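Kimeo open day, Allville: was it worth the drive?

Posted 7/2/22

I went to the Kimeo open day because the flyer promised "the calmest small room you will ever sit in," and I have sat in a lot of small rooms. The flyer also promised free parking. There was free parking for the first 20 cars. I was not one of them.

Kimeo fits out compact rest rooms: a padded bed or bench, a partition, somewhere to put your drink, a window if you are lucky. They sell them to offices and to landlords with a spare corner. The open day took place in the old Jansen building, on the floor above the shipping counter, and visitors went around in groups with a printed sheet and a tour time. My tour was listed as 55 minutes. We were back at the coat rack with plenty of that left over.

The first stop was a talk. A lot of talk about layers, and how a person who has the right layers under them needs less floor space. I asked what that was based on and was told there would be a handout. The handout was the flyer.

Then we got to the rooms. Two were roped off and one was being used for coats, so it came down to the daybed room, the one on the front of the flyer. I will say the padding is decent. I pressed down on it with my whole hand and did not feel a board. The cushion at the back is plush and gray and it holds you up about as well as a good sofa would. The plaid cover is a matter of taste, and pink and cream is not mine, but it looked evenly sewn and it lay flat.

What I can't get past is the drinks. The pitch for this room is that you lie down, you rest, you have your tea within reach. Fine. Where does the tea go? On the bed, as far as I could tell. A padded mat is a terrible table. Anything taller than it is wide wants to fall over on it, and a cup of tea is taller than it is wide.
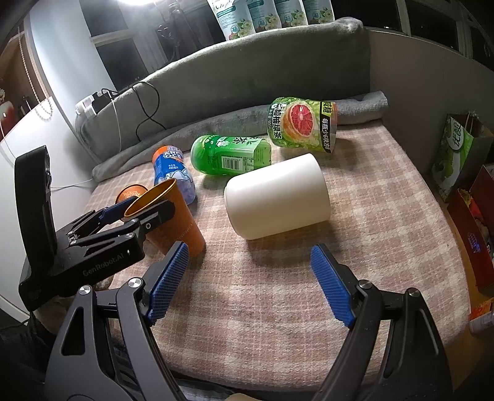
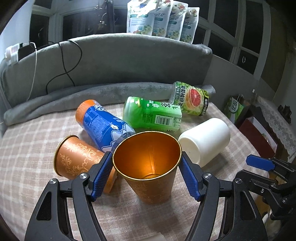 Drinks on the plaid, daybed room.

I asked about a tray. There is a tray, it turns out to be an extra, and it comes from another company called Kondivel. It was not at the open day. The price on the sheet was $65, which seems like a lot for the one part that would make the rest of the room work. I asked whether the tray clips to the partition or sits on the mat. If it sits on the mat we are back where we started. The answer was that it "works with the surface." I wrote that down word for word.

To be fair, other people in my group liked the room a good deal more than I did. One woman sat down on the edge and did not want to get up again, and a couple from out of town were measuring the partition with a tape. The light was strong for a room meant for napping, and I said so on the comment card. There was a box on the card for "what would make you buy today" and I left it blank.

The cover comes off for washing, or so the sheet says. I asked to see the zipper and was told the demo cover was a fixed one. So I can't report on the zipper.

Lunch was a sandwich, a cookie, and a choice of bottled tea or water. The sandwich was good. The line for it was over 20 people long when our group came out, and there were 4 chairs.

They are running the open day again next May, in the same building, and the word is that all the rooms will be open by then. I might go back if the tray is there and somebody lets me put a full cup on it. Park on the street behind the loading dock and go in by the side door. The front entrance sends you up the wrong stairs.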